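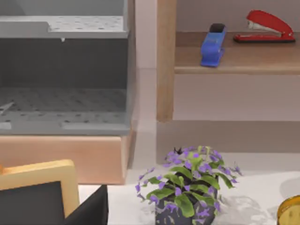 Stories > Short > The Millness Cup

Print this story | E-mail to a friend

The bus to Millness took nearly two hours. My aunt met me at the stop and said the house was sold.

We had until July to clear it. My uncle had rowed for Grellov for 8 seasons and kept everything. I did the upstairs. She did the kitchen and would not be helped.

At noon she came up and sat on the bed.

"He never won the Vullano race," she said. "He told people he did."

"I know."

"You knew?"

"He told me that too."

She laughed, then went down to make soup.

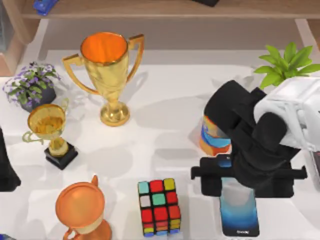
Two gold cups, the smaller one on a black base.

We ate on the back step. She asked if I wanted his oars. I said yes, and we tied them to the roof of her car.

Shares: 131 | Comments: 7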